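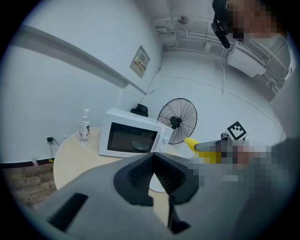

Join us at Rilden

Part-time library assistant
Skulow Libraries, Rilden branch

We are looking for a library assistant to work 16 hours a week, including two evenings and every other Saturday. The post is permanent.

You will issue and return books, shelve stock, answer the phone and help people use the public computers. You will also run the Saturday story session with Vaida Krūmiņa, who looks after the children's section. Groups of up to 40 come in during term time, so you should be happy talking to a full room.

You do not need a library qualification. We do ask for experience of working with the public - paid or unpaid - and a fair standard of written English. Some lifting is involved.

Training takes place at the main library in Worku. We pay travel for those days.

To apply, send a CV and a letter of no more than 2 pages to Margus Laur, Branch Manager, quoting reference 3139. Applications close at noon on Tuesday, March 18, 2025. Interviews will be held at the branch. We cannot accept late applications.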